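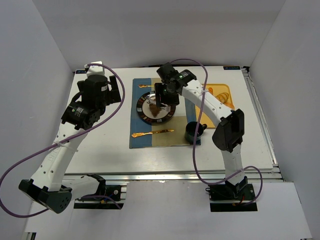

Growers in the Drudholm valley will not test their wash water more often until someone helps pay for it, Tiruwork Yimer said, and she does not blame them.

News > Food Safety > Produce

Yimer has inspected packing sheds in the valley for 17 years. Most of her visits are to small farms that grow lettuce, spinach and green onions and wash them in dump tanks before boxing. The county now wants those farms to test the tanks every two weeks during harvest. Until this year, once a season was enough.

"A sample costs the farm $100 by the time you add the courier," she said. "If you have three tanks, you can do the math. Some of these people clear very little on spinach."

She thinks the new schedule is right all the same. A tank can look clean in the morning and be a problem by noon, she said, depending on how much soil comes in on the crop and whether anyone is checking the sanitizer.

"The test tells you about the minute you took it. I want them checking chlorine and pH every hour and writing it down. The lab result backs that up."

Hawi Gidey packs greens at Negash, a shed on the east side of the valley that handles produce for several farms. The shed bought a new 500-gallon tank in April and moved the old one outside for rinsing bins. Gidey said the hourly checks were harder to get going than the lab samples.

"People forget when the truck is waiting," Gidey said. "We put the log sheet on the wall next to the tank with a pen on a string. Before that it was in the office."

The shed uses test strips from Omel and keeps a meter as well. Gidey said the strips fade in hot weather and two people will read the same strip differently, so the meter gets the last word when they disagree. It needs calibrating every week, and that goes on the log too.

Samples go to the Stallunora lab, two hours away by road. They have to be kept cold and reach the lab the same day. Yimer said this is where small farms lose money, when a late driver means the sample is thrown out and taken again.

"I have asked for a drop-off point in town with a refrigerator," she said. "That is all it would take for half of them."

The county has set aside $2,000 per shed to help with the first year of testing, but farms must apply by 15 November 2021 and show a written water plan. Yimer said many do not have one. She has been going over drafts with growers at their kitchen tables, mostly in the evening.

Gidey's plan took two tries. The first left out the ice machine.

"It's water," Gidey said. "It touches the greens. I just never thought of it as part of the wash."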